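Plollow 4 Review: A Desktop Tracker for Awards Season Viewing

Posted 1/13/25 in Software

Plollow 4 is a desktop program for keeping a film log, with extra features aimed at people who follow the awards calendar. It is published by Wultia and runs on Windows and macOS. I used the Windows version through the fall festival releases and up to last week, with a library of 263 titles imported from a spreadsheet.

Installation and import

Setup took one restart. The import tool reads CSV files and asks you to match each column to a field. Title, release year, date watched and rating matched without trouble. My column for venue (theater, disc, stream) had to be mapped by hand to a custom field, and custom fields can't be used to sort the main list until you turn that on in Preferences, under Display, which the manual leaves out.

Of the imported titles, 7 came in with the wrong film attached. All were remakes or films that share a title with an older one. The program matches on title first and year second, and it doesn't warn you when the year is off by a wide margin. Correcting an entry takes three clicks. There is no batch correction.

The ballot view

Most people will buy Plollow for the ballot view. You build a grid of categories down the side and contenders across, then mark each contender as seen, unseen or not yet released. Percent complete is shown for each category and for the whole ballot. The number updates at once when you log a film in the main list, including films that appear in several categories.

Acting categories work well. A performer with two eligible films can be entered twice, and the program keeps the entries separate. Short film categories are weaker. The built-in database has few shorts, so most of mine were typed in manually, and manual entries don't carry a running time. The "hours left to watch" estimate is therefore too low on any ballot that includes shorts.

Predictions can be locked on a date you choose. After that the grid is read-only and a scored copy is made when you enter the winners. I ran this on two old ballots and the scores were correct. I have not yet run it live, and won't be able to until March.

Performance

With the full library loaded, the main list scrolled smoothly and a search returned in under a second. The poster wall was slower. It reloads every thumbnail when the window is resized, and on my older laptop that took roughly 6 seconds each time. 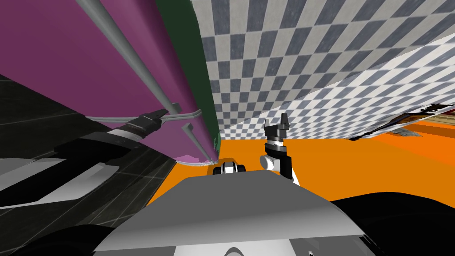

Memory use stayed level over long sessions. I had one crash, while exporting a ballot to PDF with the dark theme on. The file was fine after a restart and the export worked in the light theme.

Compared with Plivico

I used Plivico before this. Its film database is larger and its statistics pages are better, especially for directors and countries. It has no ballot tool, so I kept that part in a spreadsheet. If you only want a viewing diary, Plivico is the stronger program and costs less. Plollow's export is cleaner, though, and every field comes back out in the same format it went in.

Verdict

Recommended for anyone who fills in a full ballot every year and is willing to check the import by hand. Version 3 owners who don't use the locking feature can skip the upgrade.

Pros: fast ballot updates, correct scoring, clean CSV export
Cons: loose title matching, thin coverage of shorts, slow poster wall
Rating: 7 out of 10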